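Pressemitteilung

Lesezeit: 2 Minuten

Rondari legt Prüfleitfaden für zweiarmige Robotersysteme in der Textilhandhabung vor

Rondari hat im März die Arbeitsfassung eines Leitfadens veröffentlicht, der Mindestanforderungen an den Betrieb zweiarmiger Systeme in Wohnumgebungen beschreibt. Das Dokument umfasst 39 Anforderungen in acht Abschnitten. Beteiligt waren die Unternehmen Vokomis und Cetov.

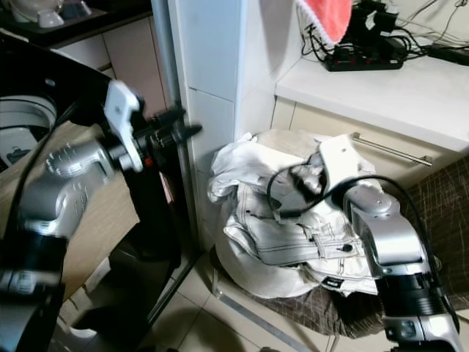
Handhabung heller Textilien mit zwei Armen in einer Wohnumgebung.

Abschnitt 2 regelt den Zustand des Arbeitsbereichs vor der Freigabe. Möbel werden nicht entfernt, ihre Lage ist aber zu protokollieren. Änderungen während einer Prüfreihe führen zum Neustart der Zählung.

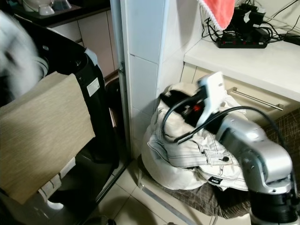 Abschnitt 4 behandelt die Leitungsführung am Manipulator. Gefordert wird eine Sichtprüfung vor jeder Reihe und nach jedem Werkzeugwechsel. Eine Leitung, die wie hier in einer Schlaufe vor dem Arm und über dem Prüfgut verläuft, ist als eigene Gefährdung zu bewerten – auch bei reduzierter Geschwindigkeit. Ortsfeste Steckdosenleisten werden getrennt erfasst.

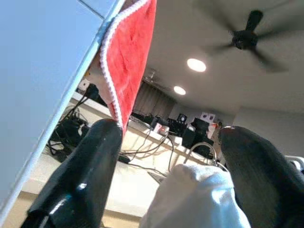

Redaktion: Bayram

Für Kameras am Handgelenk verlangt der Leitfaden einen Abgleich mit der Kopfkamera. Deckenleuchten und bewegte Objekte im Hintergrund sind im Protokoll zu nennen. Eine Prüfreihe besteht aus 100 Greifvorgängen. Abgebrochene Vorgänge bleiben in der Auswertung und werden mit Ursache geführt.
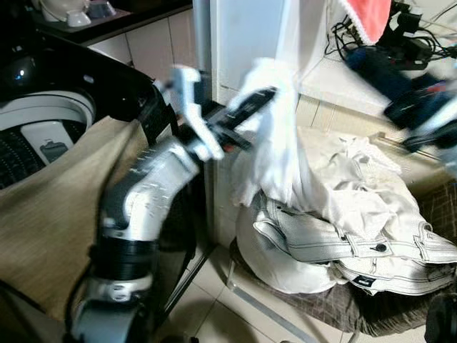
Die Wiederholung einer Reihe ist nur mit unveränderter Softwareversion zulässig. Zur Arbeitsfassung gingen 156 Stellungnahmen ein. Strittig bleibt die Grenze für die Haltekraft bei dünnen Geweben – Vokomis und Cetov haben hierzu getrennte Vorschläge eingereicht. Bis zur Klärung gilt der niedrigere Wert. Die Arbeitsfassung ist bei Rondari auf Anfrage erhältlich.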